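이르덴 의류관리실 8월 회의록

시간: 오후 2시 ~ 3시 50분
장소: 2층 회의실
참석: 야브시라 마모(진행), 오라틸레 응구바네(기록), 세탁반 2명, 검수반 2명, 포장반 3명, 배송 담당 1명
불참: 수선 담당(외근, 수선 현황은 서면으로 제출)
배포: 의류관리실 전원, 창고, 고객 응대팀

1. 지난 회의록 확인

수정 사항 1건. 지난 회의록 4항에 "세탁 완료 후 당일 포장"으로 적힌 부분을 "세탁 완료 후 다음 근무일까지 포장"으로 고침. 그 외 이의 없이 확정.

지난 회의 결정 사항 중 미완료 건은 다음과 같음.
- 창고 선반 이름표 교체: 아래 두 단만 완료. 위쪽 단은 사다리 점검이 끝난 뒤 진행.
- 옷걸이 추가 주문: 견적은 받았으나 발주하지 않음. 5항에서 다시 논의.
- 세탁실 배수구 거름망 교체: 완료.

2. 재고 현황

응구바네 보고. 월말 실사 기준 대여 의류 전체 3101벌. 이 중 반팔 티셔츠 1189벌, 나머지는 조끼, 앞치마, 긴팔 작업복, 모자 달린 상의 순. 수선 대기 264벌.

수선 대기 물량은 지난달보다 늘었음. 늘어난 분량의 대부분은 행사용 앞치마의 끈 떨어짐과 조끼 지퍼 고장이며, 티셔츠는 목둘레 늘어남이 많음. 수선 담당의 서면 의견은 목이 늘어난 티셔츠는 수선해도 다시 늘어나니 대기 목록에 넣지 말고 검수 단계에서 바로 폐기 분류해 달라는 내용.

검수반은 폐기 기준이 사람마다 다르다고 함. 어느 정도 늘어난 것을 폐기로 볼지 기준이 필요하다는 데 의견이 모임.

결정: 검수반이 목둘레 견본을 색상별로 한 벌씩 골라 검수대 옆에 걸어 둔다. 견본보다 늘어난 것은 폐기 상자로 보낸다. 폐기 수량은 날마다 적지 않고 상자가 찰 때 한 번에 기록한다.

3. 세탁과 건조

세탁반 보고. 세제를 게커비로 바꾼 뒤 땀 얼룩은 잘 빠지지만 짙은 색 옷에 가루가 남는 경우가 있음. 물을 먼저 받고 세제를 푼 다음 옷을 넣으면 덜하다고 함. 세탁실에 붙은 순서표가 예전 세제 기준이어서 새로 온 직원이 그대로 따라 하고 있음.

건조기 2호기는 여전히 온도가 높게 올라감. 면 티셔츠를 넣으면 옆선이 틀어져 나오는 일이 있고, 접을 때 앞판과 뒤판이 맞지 않아 포장반에서 시간이 걸림. 점검 기사는 다음 주에 방문 예정. 그때까지 2호기에는 수건과 앞치마만 넣기로 함.

마모가 건조가 끝난 옷을 바구니에 오래 두지 말라고 요청함. 점심 전에 꺼낸 옷이 오후까지 바구니에 눌려 있으면 주름이 깊어져 다림질로 넘어가는 양이 늘어남. 세탁반은 점심시간 전 마지막 건조를 30분 앞당겨 보겠다고 함.

결정:
- 세탁실 순서표 수정(세탁반)
- 건조기 2호기 면 의류 투입 중지, 안내문 부착(세탁반)
- 점심 전 마지막 건조 시각은 한 달간 시행해 보고 다음 회의에서 다시 정함

4. 포장 단위와 라벨

배송 담당 보고. 지난달 고객사 제스텍스에 나간 물량에서 크기가 섞인 묶음이 나왔음. 묶음 겉표에는 L로 적혀 있었으나 안에 M이 들어 있었음. 고객사가 현장에서 골라 썼고 반품은 없었지만 항의 전화를 받음.

원인에 대해 포장반과 검수반의 말이 조금 다름. 포장반은 검수가 끝난 더미에 이미 섞여 있었다고 하고, 검수반은 더미를 옮기는 과정에서 섞였을 것으로 봄. 어느 쪽인지 확인할 기록이 없음. 마모는 원인을 따지는 것보다 접는 사람이 크기를 다시 볼 수 있게 하는 쪽으로 정리하자고 함.

묶음은 지금처럼 20벌로 유지. 포장반 한 명이 두꺼운 상의는 10벌로 줄이자고 제안했으나, 배송 상자 안쪽 치수를 다시 재 보고 정하기로 함.

크기 표시 위치가 옷마다 달라 불편하다는 의견이 있었음. 목 안쪽에 있는 것도 있고 옆선이나 밑단 쪽에 붙은 것도 있음. 자체 관리 라벨은 앞으로 왼쪽 옆선 안, 밑단에서 손바닥 하나 높이에 붙이기로 함. 기존 옷은 수선이나 라벨 교체로 들어올 때만 옮겨 달고, 일부러 전량을 꺼내 바꾸지는 않음.

5. 비품

옷걸이: 티셔츠를 걸지 않고 접어 보관하는 비율이 높아져 처음 견적의 절반만 발주하기로 함.

파이(접이식 이동 행거): 바퀴 하나가 빠진 것이 복도에 그대로 있음. 통행에 방해되므로 이번 주 안에 창고로 옮김. 바퀴만 따로 살 수 있는지 응구바네가 문의.

비닐 포장지: 얇은 것으로 바꾸자는 제안은 보류. 장마철에 들어온 물량에서 습기 문제가 있었던 점을 고려해 가을에 다시 논의.

6. 티셔츠 접기 방식 통일

포장반에서 접는 방법이 두 가지로 나뉘어 있음. 한쪽은 앞판을 아래로 놓고 소매부터 접고, 다른 쪽은 세로로 반을 먼저 접음. 두 방법으로 접은 옷을 같은 묶음에 넣으면 두께가 달라 한쪽으로 기움.

논의 끝에 앞판을 아래로 놓는 방법으로 통일. 순서는 다음과 같이 적어 포장대에 붙임.

1) 앞판이 아래로 가게 작업판에 놓는다.
2) 양 끝을 잡아 가로로 편다. 구겨진 채로 접기 시작하지 않는다.
3) 밑단이 말려 있으면 손으로 눌러 편다.
4) 라벨의 크기를 확인한다. 겉표와 다르면 따로 빼 둔다.
5) 양옆을 뒤판 가운데 쪽으로 접고 소매를 되접는다.
6) 밑단에서 목 쪽으로 두 번 접는다.
7) 뒤집어 앞판이 위로 오게 쌓는다.

2번과 4번을 건너뛰는 일이 가장 많다는 의견. 특히 건조기에서 막 나온 옷은 구김이 많아 펴는 데 손이 더 가지만, 여기서 펴지 않으면 다림질로 되돌아온다고 함. 라벨이 밑단 가까이에 있는 옷은 밑단을 펼 때 같이 보면 됨.

작업판은 흰색을 계속 쓰기로 함. 짙은 색 옷의 가장자리가 잘 보이고 보풀이나 실밥도 바로 눈에 띈다는 이유. 흰색 옷은 반대로 잘 안 보인다는 지적이 있어, 흰 옷을 접을 때 깔 회색 천을 한 장 준비하기로 함(포장반).

참고: 흰 판 위의 청록색 옷. 첫째는 가로로 펼쳐 잡은 상태, 둘째는 밑단 가까이의 라벨.

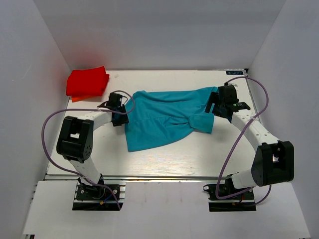
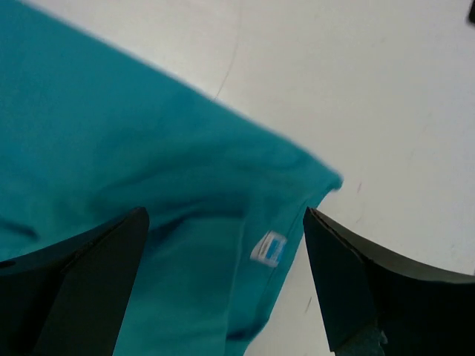 7. 할 일 정리

야브시라 마모: 건조기 점검 기사 방문 일정 확인, 제스텍스에 묶음 확인 절차 변경 안내
오라틸레 응구바네: 이동 행거 바퀴 문의, 옷걸이 발주
세탁반: 순서표 수정, 2호기 안내문
검수반: 목둘레 견본 선정 및 비치
포장반: 접기 순서 인쇄해 포장대에 부착, 회색 천 준비, 고장 난 행거를 창고로 이동
배송 담당: 배송 상자 안쪽 치수 측정
수선 담당: 대기 물량 중 목 늘어난 티셔츠 분리

8. 기타

여름휴가 일정이 겹치는 주에 포장반 인원이 한 명만 남음. 검수반에서 오후에 한 명이 지원하기로 하고, 그 주에는 급한 출고만 받음. 고객 응대팀에 미리 알림.

세탁실 앞 선풍기에서 소리가 난다는 의견. 시설 쪽에 접수함.

다음 회의는 9월 첫째 주, 시간과 장소 동일. 안건은 회의 이틀 전까지 응구바네에게 전달.

기록: 오라틸레 응구바네
확인: 야브시라 마모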